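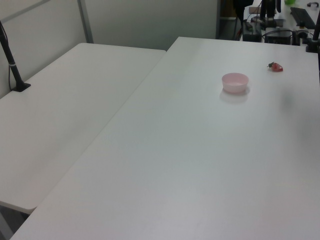
*Pink bowl, one strawberry. The strawberry task, start position.*

Okay, long one today, and I want to get it down before bed because I'll forget half of it by morning.

The strawberry task is supposed to be the easy one. Strawberry goes in bowl. I've been saying that to myself since May! But the planner kept doing this awful thing where it would come in over the table, get nearly to the berry, stop dead, and then replan from scratch. Over and over. Durnell (the planner, for future me who has moved on to better things) logged 101 replans on a single pick before I killed it.

So I spent the whole morning blaming the planner. Bumped the sampling budget from 300 to 2000, which made it slower and just as dumb. Went through the collision margins. Wrote a grumpy note in the Tolteo tracker that I have since edited to be less grumpy.

After lunch I finally opened the pose stream next to the plan and there it was. Vrettos was flipping the berry's orientation. The mesh we use is close to symmetric once you ignore the leaves, and the estimator was ignoring the leaves, so every few updates it decided the pointy end was the leafy end and back again. Position was fine the whole time. Durnell saw the goal spin halfway around and did exactly what I wrote it to do, which is panic.

Two fixes, 2 commits, both tiny. First one holds the last orientation unless the new one wins for several updates in a row. Second one tells the planner to quit caring about yaw for anything tagged as small and graspable from either way around. I felt pretty silly about that second one – it's been on my list forever.

Ran it against the recorded streams and the replans are way down. I haven't done a proper batch on the table yet, so no celebrating. Also the hold logic is going to be wrong the moment something really does roll, and a strawberry is kind of a rolly object, so I need a test for that.

Other stuff: Kirar still drops its camera transform if you restart the nodes in the wrong order. I know the right order. It is written nowhere except in my head and now here: transforms, then Vrettos, then Durnell. Put that in the launch file tomorrow, please, me.

Dinner was cereal. Bed.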